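4.3 Recording grasp examples with the wrist camera

Complete section 4.2 (camera focus) before you start. The Kunard recorder must show a green status line.

1. Place the objects for the set on the work surface. Leave space on both sides of each one for the fingers.
2. Open the gripper fully and press Record. Wait 5 seconds.
3. Guide the arm to the object by hand. Close the fingers on the body of the object. For a padlock, grip the sides of the body and leave the shackle clear.
4. Hold still for 20 frames, then press Mark.
5. Lower the object, open the fingers and press Stop.

Caution: keep your hands away from the fingers while the Mark light is on. The gripper force is not limited in this mode.

A held padlock, from the wrist camera: 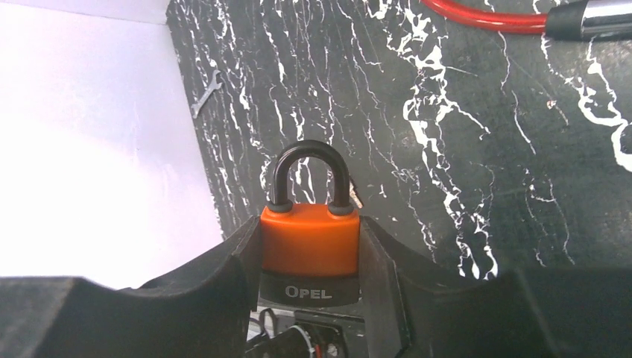
A user of the Gratard forum asks whether failed grasps should be deleted before upload. Keep them. Set the label to "slip" or "miss" and the Cleltetti trainer will use them as negative examples. Delete a recording only if the camera feed dropped out.

6. Change the angle of approach and repeat steps 2 to 5.
7. Record 300 examples for each object type. Shiny or patterned work surfaces need 400.

Note: do not mix gripper openings within one set. If the fingers are changed, start a new set and repeat the zero check in section 3.6.

Files are saved to the folder named in Settings > Storage.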